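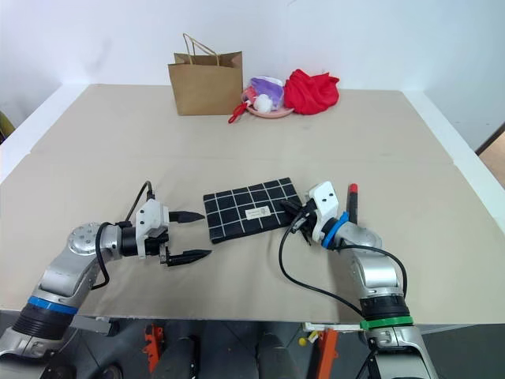
Can the Tralano 418 scan to a network folder while no computer is connected by USB?

Scanning to a network folder works over Wi-Fi alone, once the folder has been saved as a destination in the scanner's memory. A computer is needed only for the first set-up.

Reading time: 4 minutes

Section 6: Scanning to a network folder

Before you start

The scanner must already be joined to your wireless network. If the Wi-Fi light is off or flashing, return to Section 5 and complete the steps there. You will also need:

- a computer with Vudetti Link installed
- the USB cable supplied with the scanner
- the user name and password of an account that can write to the shared folder

Note: A Windows PIN is not a password. The scanner cannot sign in with a PIN, a fingerprint or a picture password. If the account has none of its own, create a separate local account for scanning.

6.1 Creating the shared folder

1. On the computer or server that will hold the scans, create a new folder. Keep the name short and avoid spaces and accented letters. The scanner accepts folder names of up to 35 characters.
2. Open the folder's sharing settings and switch sharing on.
3. Add the scanning account to the list of permitted users and set its access to Read/Write.
4. Write down the network path exactly as it is shown.

Caution: Do not share the whole of a drive or a user's home folder. Anyone who learns the scanner's stored password could open everything inside it.

6.2 Saving the destination

1. Connect the scanner to the computer by USB and switch it on.
2. Start Vudetti Link and wait for the model name to appear in the left-hand column.
3. Select Destinations, then Add, then Network folder.
4. Type the network path, user name and password. All three are case-sensitive on some servers.
5. Choose a file type. PDF is the default.
6. Click Test. The scanner writes a small text file to the folder and then deletes it.
7. When the message "Destination ready" appears, click Save to device.
8. Wait for the status light to stop flashing before you unplug the cable.

The scanner can hold 19 destinations. When the memory is full, Add is greyed out until one of them has been removed.
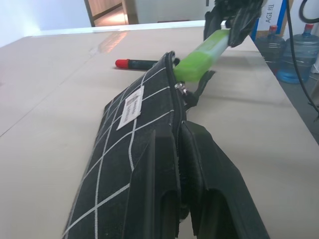

Black case with white grid pattern and side zip.

6.3 Scanning

1. Load the pages face down, top edge first.
2. Press the folder button. The display shows the last destination used.
3. Use the arrow buttons to pick another destination if required.
4. Press Start. The pages are held in memory and sent when the last one has passed through.
5. Keep the scanner switched on until the display reads "Sent".

Note: Turning the power off during sending discards the whole job – pages already scanned are not recovered.

6.4 If the test fails

"Path not found"
The computer name could not be looked up on the network. Replace it with the computer's IP address and test again. If this works, reserve that address in the router's settings, otherwise the destination will stop working when the address changes.

"Access refused"
Check the password first. If it is correct, check that the account has Read/Write access in both the sharing and the security settings of the folder.

"Protocol not supported"
The shared folder is on an older storage drive that offers only SMB 1. The scanner needs SMB 2 or later. Update the drive's firmware or use a folder on a different machine.

No message, test does not finish
A guest network is the usual cause. Most guest networks stop devices from reaching one another – move the scanner to the main network and repeat Section 5.

Destinations stored with firmware issued before January must be entered again after an update. The list is cleared when the new version is installed.

For scanning to email, go to Section 7.

We use cookies to remember your language and product choices. Accept all | Manage settings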